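Search this notebook Enter keywords Go

Notebook, February. Open day at the Harkitz workshop: soft produce demonstration
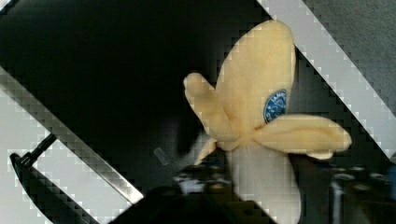
Arrived at 10.40, before the first public run. Harkitz had two cells going. The Sproģis cell was doing box stacking and I did not stay with it. These notes cover the other one, the fruit handling cell, which runs on the Umo controller and is the one we were asked to look at.

Task as given to visitors: take hold of a banana, open the peel, pull it back, present the fruit. The demonstrator talked through the stages while the arm worked. The commentary ran ahead of the arm by one stage for most of the first run, so my timings for that run are poor and I have left them out.

Points on the set-up, from the talk and from asking afterwards:

Grip force is capped in software, with a separate cap for the pulling stage. The pulling cap is the higher of the two. They set both by hand on the morning of a demonstration, using fruit from the same bunch.

The wrist camera is used to find the edge of the peel once it has been opened. Before that the start point is taught. I asked whether the first opening could be found by camera as well. Answer: tried, not reliable enough to show in public.

Video to the visitors' screen is heavily compressed. The blocks show up worst on diagonal edges. The controller is said to take its own feed ahead of the compression. I was not able to check this.

Dark work surface chosen for contrast. Pale peel against near-black is an easy case for any edge finder. I would like to see the same run on a light grey surface, or on something with a weave to it. Suggested this and they wrote it down.

Produce sticker. Blue, round, left on the peel. I asked if it upset the colour threshold. They mask out anything strongly blue before the peel step. Fine for this fruit, less fine if the supplier changes to a yellow or white sticker. Add to our own list.

Runs: I watched 11 in total. Eight reached the presenting stage without anyone touching the stop. Of the others, two lost the peel edge part way down and one was stopped by the demonstrator before the pull began. No reason given for that one. Median time over the timed runs was 67 seconds, by stopwatch, from first contact to arm at rest. That is slow, but nobody at Harkitz claimed otherwise.

Wear: the finger pads are a Vutetti part, swapped after each session. Juice gets into the pad texture and the friction drops. They do not clean and reuse. We do, and our late-session slips may be the same fault. Worth testing with fresh pads before anyone alters the force settings again.

Safety: floor line and light curtain, both working when I tried them. Stop button on the visitor side was partly behind a leaflet stand in the morning. Mentioned it and the stand was moved.

To do:
Ask Harkitz for the force log from the two lost-edge runs.
Order fresh pads, one session's worth.
Repeat our own peel test with the sticker left on.
Check whether our camera feed is taken before or after compression.

Left at 15.20. Travel claim still to be filed.

We use cookies to remember your settings. Accept Decline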